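**Progress report, reusable packaging pilot, Heltport district**
Prepared by Estíbaliz Arroyo for Ankit Uniyal, 2026-09-06

Enrollment stands at 1631 households against a target of 600 for the period. The overshoot came from the Cuesta apartment blocks, which joined as a group after the tenant meeting. Deposit records for those blocks were entered late and have been reconciled with the shop ledgers.

Two of the six participating stores still issue paper deposit slips. Givon has quoted for replacement printers; delivery is expected in November. Staff at both stores key in returns by hand at closing, and entry errors remain higher there than elsewhere.
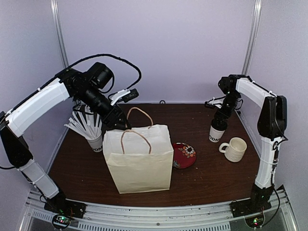

Return rates differ by store type. Grocery customers bring items back on their next visit, while hardware customers hold them for up to 6 weeks — longer than the deposit schedule assumed. We propose extending the refund window and leaving the deposit amount unchanged.

Spending is within budget except for washing. The Fukeo contract was priced on smaller loads, and the revised rate applies from next quarter. A transfer from the unspent printing line is requested to cover the difference.

Open item: signed data agreement from the Cuesta building manager.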